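**チケット 42:棚札ラベルがずれて印字される(Drorent 売場端末)**

起票:Elspeth Dalgleish
担当:Saeed Mahmoudi
状態:対応中

4月の端末入れ替え後、棚札ラベルの印字が下方向にずれる。1枚目は正常で、続けて出すと少しずつずれ、6枚目あたりでバーコードの下端が欠ける。単発印刷では再現しない。用紙は以前と同じ Kamarine の1000枚巻き。

9:40 Saeed
ヘッド清掃、用紙ガイド調整。変化なし。
10:15 Saeed
ドライバーを旧版に戻したが同じ症状。設定画面の用紙長は正しい値になっている。

欠けたバーコードはレジで読めないため、文具・工具の棚は当面手書きの札で運用する。かご売りの商品は対象外。 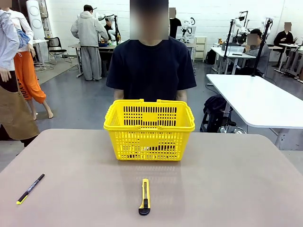
作業台:黄色の買い物かご、カッターナイフ、黒のマーカー

11:30 Hooman Salehi
本体側の設定を印刷して確認。ラベル間ギャップの検出が「連続紙」になっていた。端末の初期化で既定値に戻った可能性あり。「ギャップ検出」に変更し、用紙の自動調整を実行。
11:50 Hooman
16枚連続で印刷、ずれなし。レジでの読み取りも全部通った。

13:05 Elspeth
確認しました。Avasbridge 店でも同じ症状が出ているそうです。手順を共有してもらえますか。

13:20 Saeed
手順:
1. 電源を切り、給紙ボタンを押したまま電源を入れる
2. 設定が印字されたら「用紙種別」を見る
3. 連続紙ならギャップ検出に変更し、自動調整を行う

Avasbridge 店は Rostam Ansari が夕方に対応予定。結果が出るまで本チケットは開けておく。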